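Lab Bench Pieces: Gallery
Jumura Teaching Supply, Cekville
Updated 29 January 2019 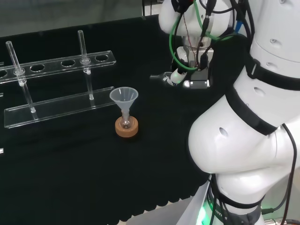
The Jumura shop in Cekville sells basic glassware and bench supplies to schools, tutoring centers and people who run a small chemistry corner at home. We get a lot of questions by phone about how the pieces go together, so this page covers the items people ask for most. Prices are on the order sheet. Captions are by Khalil Moussa, who also packs the orders.

Round holes need round tubes of the right width. Measure your tubes across the outside, under the lip if there is one, before you order a rack. A tube that is too thin will lean. A small collar around the tube takes up some of the play and keeps it from dropping through.

Clear racks
Acrylic, two plates with supports between them. The upper plate has the holes and the base plate is what the tubes rest on. Students can see the whole tube from the side, so color changes and layers are easy to follow.
Acrylic scratches. Wash it with dish soap and a soft cloth. Do not use acetone on it and do not put it in a drying oven. We replaced 3 racks last year for one school, all clouded by the same bottle of solvent.

Test tubes
Sold singly or by the box. We carry the Nam line in plain glass, without printed marks. If you need to measure a volume, use a cylinder or a pipette and then pour into the tube.
Check the rim with a fingertip in a glove before class. Chipped tubes go in the broken glass box.

Tube collars
Small clear rings that slide over the tube and sit at the upper plate. Slide them on dry. If one gets stuck, run warm water over it for a minute and twist gently.
They come in 2 sizes. The order sheet has a line for each, and the smaller one fits most of the tubes that schools already own.

Plastic funnels
Translucent white, wide mouth, narrow stem. Good for pouring water, salt solutions and most of what comes up in a middle school course. A folded filter paper fits inside if you crease it twice and open it into a cone.
Lift the funnel slightly as you pour so air can get out of the flask. If the liquid backs up in the stem, that is usually the reason.

Small round-bottom flasks
These heat evenly and swirl well, and they will not stand on their own. Order a ring with each one. Customers forget this often enough that Juvness, who handles our online orders, now puts a reminder on the checkout page.
Keep the flask in its ring when you set a funnel in it. A full funnel makes it top-heavy.

Cork rings
A short cylinder of cork with a hollow for the flask. Cork grips the table, is gentle on glass and does not roll. Let it dry completely after a spill or it will start to smell. A stained ring is still fine to use.
Do not set a flask straight from a burner onto cork. Let it cool in a clamp first.

Table cloths
Clear glass is hard to see on a white counter. A black cloth helps when you are setting out a display, checking a delivery or taking inventory. Ours go through the wash every week. Take the cloth off before using any flame, and pull it flat before you put tubes in a rack. A fold under one end is enough to make the rack rock.

Packing and delivery
Tubes are wrapped in paper and packed upright. Flasks get their own boxes, with the rings in a bag on top. Open the carton with a short blade and count the pieces against the slip the same day. Claims for breakage have to reach us within a week.
School orders of 217 pieces or fewer normally go out in one shipment. Larger ones are split between cartons and may arrive on different days. We keep 3,000 plain tubes in the back room through the spring, and the next restock is in April.

Visiting the shop
You can come in and handle anything on this page before buying. Bring one of your own tubes if you want to match a rack to it. The counter is closed at lunch, and large pickups should be called in the day before so the cartons are ready at the side door.

Back to gallery index | Order sheet | Care and cleaning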